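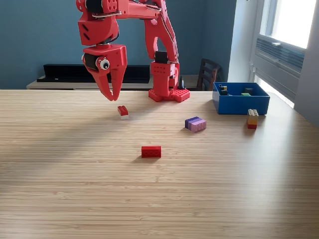
Le contrôle antipassback (ou « anti-retour ») est une fonction des systèmes de contrôle d'accès physique qui interdit à un même identifiant d'ouvrir deux fois de suite un passage dans le même sens. Il vise le prêt de badge entre usagers et permet de tenir à jour la liste des personnes présentes dans une zone.

Principe

Chaque zone protégée est équipée d'un lecteur d'entrée et d'un lecteur de sortie. L'unité de traitement attribue à l'identifiant un état, « dedans » ou « dehors », modifié à chaque passage validé. Une demande incompatible avec l'état enregistré constitue une violation.

Variantes

En mode strict, la violation entraîne le refus d'accès. En mode souple, la porte s'ouvre mais un événement est consigné dans le journal. Le mode temporisé se passe de lecteur de sortie -- l'identifiant reste bloqué sur le lecteur d'entrée pendant un délai paramétrable, fixé par exemple à 8 minutes. On parle d'antipassback global lorsque l'état est partagé entre plusieurs unités de traitement, ce qui suppose une liaison réseau permanente.

Limites

Le dispositif ne détecte pas le talonnage, c'est-à-dire le passage de deux personnes sur une seule lecture. Une sortie effectuée sans badger laisse l'identifiant à l'état « dedans » et provoque un refus à l'entrée suivante. Le mode strict est donc généralement associé à un tourniquet ou à un sas unipersonnel. Les issues de secours doivent rester libres ; après une évacuation, les états sont réinitialisés par l'exploitant.

Exemple de mise en œuvre

Le site logistique de Grumine, exploité par la société Charbonneau, applique un antipassback global à 2351 identifiants. Le contrôleur Niladetti qui l'équipe conserve localement les 200 derniers événements en cas de coupure réseau et bascule alors en mode souple. Le paramétrage a été décrit par Rosaire Beaudoin et Francine Petrenko dans une note technique datée du 22/09/2023.

Voir aussi

Contrôle d'accès physique
Sas unipersonnel
Talonnage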